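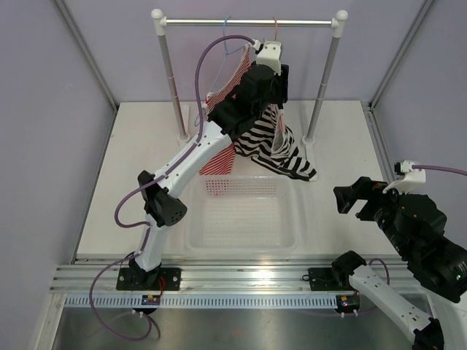
On cherche des mains (et de la patience) pour apprendre à deux bras à ranger le linge

Bonjour à toutes et à tous ! Je m'occupe de la collecte de démonstrations chez Istent, un petit atelier de robotique installé à Trurnberg, et je lance aujourd'hui un appel à participation pour notre campagne de septembre. Si vous aimez bricoler, si vous avez déjà passé une soirée à essayer de remettre une housse de couette dans le bon sens sans perdre votre calme, lisez la suite, il y a peut-être une place pour vous.

Le projet s'appelle Trodesex (non, je n'ai pas choisi le nom, et oui, on me pose la question à chaque fois). L'idée, c'est que deux bras apprennent à manipuler des vêtements : les sortir d'un bac, les mettre sur un cintre, accrocher le cintre à une tringle, et puis faire tout le chemin inverse. Un tissu, ça se plie, ça glisse, ça se coince sous lui-même, et écrire à la main un programme qui prévoit tout ça, on a essayé, on a arrêté. Alors on montre. Une personne guide les bras, on enregistre ses gestes, et c'est à partir de ces enregistrements que le système apprend.

Il nous en faut 1,000 pour cette campagne. Vous voyez pourquoi je ne peux pas les faire toute seule !

Ce que vous ferez

Vous serez assis devant la cellule, avec une poignée de commande dans chaque main. Quand vous bougez la main gauche, le bras gauche suit, et pareil à droite. Pendant une séance, vous répétez le même exercice avec des vêtements différents et des positions de départ différentes. En ce moment on travaille beaucoup avec des rayures, des rouge et blanc, des noir et blanc, et j'avoue que je ne peux plus voir une marinière dans la rue sans me demander par quelle épaule je la prendrais.

Un essai type, ça donne ceci : on place le bac au milieu du plateau, on prend un vêtement par le haut avec une pince, on le monte vers la tringle, on se débrouille avec l'autre pince pour le cintre, on lâche, on recule les deux bras, on valide à la pédale. Puis on recommence. Entre deux essais, c'est vous qui remettez tout en place à la main, et c'est souvent là qu'on papote.

Vous allez rater des essais, et c'est très bien. Un vêtement qui tombe et qu'on rattrape, c'est précieux pour nous, à condition de continuer tranquillement jusqu'au bout au lieu de tout couper. Je vous demanderai juste de cocher une case à la fin : réussi, rattrapé, abandonné. Et de cocher la vraie case, même quand on est vexé (je parle d'expérience).

Qui on cherche

Des gens de tous horizons, vraiment. Aucune connaissance en robotique n'est demandée, et si vous n'avez jamais écrit une ligne de code, personne ne s'en apercevra. Par contre il faut :

- avoir 18 ans ou plus ;
- pouvoir rester assis et concentré pendant une séance de 2 heures, avec une pause quand vous voulez ;
- bien voir de près, avec ou sans lunettes ;
- parler assez bien français pour suivre les consignes de sécurité ;
- être d'accord pour que vos gestes soient enregistrés.

Gauchers, gauchères, vous êtes les bienvenus, et même un peu attendus : la dernière équipe était droitière d'un bout à l'autre et ça se sent dans les données, le bras gauche fait tout le temps de la figuration. Les couturiers, les vendeuses, les gens qui travaillent en blanchisserie m'intéressent beaucoup aussi. Vous avez des gestes que je n'ai pas et que j'aimerais bien voir passer dans le système.

Combien de temps, combien d'argent

J'ouvre 14 places. Chaque personne vient pour plusieurs séances réparties sur septembre, le matin ou l'après-midi, à choisir ensemble. La première sert surtout à prendre le coup de main et elle est payée comme les autres, je le précise parce que ce n'est pas le cas partout. Vous signez un contrat court avec Istent avant de commencer, le tarif horaire y est écrit noir sur blanc et je vous l'envoie dès votre premier message, vous pourrez donc décider tranquillement. Les trajets en transports en commun sont remboursés sur présentation du ticket. Le café est gratuit et, disons-le, moyen.

Vos données, votre sécurité

On enregistre les mouvements des bras et les images de la cellule. Votre visage n'a rien à y faire, et les caméras sont réglées pour rester sur le plateau. Vos essais portent un numéro, pas votre nom, et la liste qui fait le lien entre les deux est effacée à la fin de la campagne. Si vous changez d'avis avant cet effacement, vous m'écrivez et je retire vos enregistrements, sans avoir à vous justifier.

Côté sécurité, un arrêt d'urgence est à portée de main et je vous le fais essayer dès la première séance. Une seule règle sur laquelle je suis pénible : on ne met pas les mains dans la cellule tant que les bras sont actifs. Jamais, même pour un cintre de travers, même pour une demi-seconde. Cheveux longs attachés, pas d'écharpe, pas de bracelet qui pend.

Où ça se passe

Dans nos locaux de Trurnberg, au fond de la cour de l'ancienne filature Turunen. L'entrée est de plain-pied et la hauteur du siège se règle. Si vous avez besoin d'un autre aménagement, dites-le-moi dans votre message et on regarde ensemble ce qui est possible, je préfère le savoir avant pour préparer le poste.

Pour candidater

Pas de CV, pas de lettre de motivation. Écrivez-moi quelques lignes par le formulaire de contact du site, en mettant « Trodesex septembre » en objet, avec :

- vos disponibilités (matin, après-midi, les deux) ;
- votre main dominante ;
- si vous avez déjà piloté quelque chose à distance, même une voiture télécommandée, même il y a très longtemps ;
- la chose que vous détestez le plus plier ou ranger chez vous (ça ne compte pas dans la sélection, mais ça m'aide à choisir les prochains exercices !).

Je réponds à tout le monde, aussi quand c'est non. Pour celles et ceux qui sont retenus, je propose un court appel et une visite de l'atelier avant la signature, histoire que vous voyiez les bras bouger et que vous puissiez dire « finalement, très peu pour moi » sans que ce soit gênant.

Et si la campagne est complète quand vous m'écrivez, je garde votre message pour la suivante, où on devrait s'attaquer aux chaussettes.

Annonce publiée le 2023-08-24
La responsable de la collecte, Istent, Trurnberg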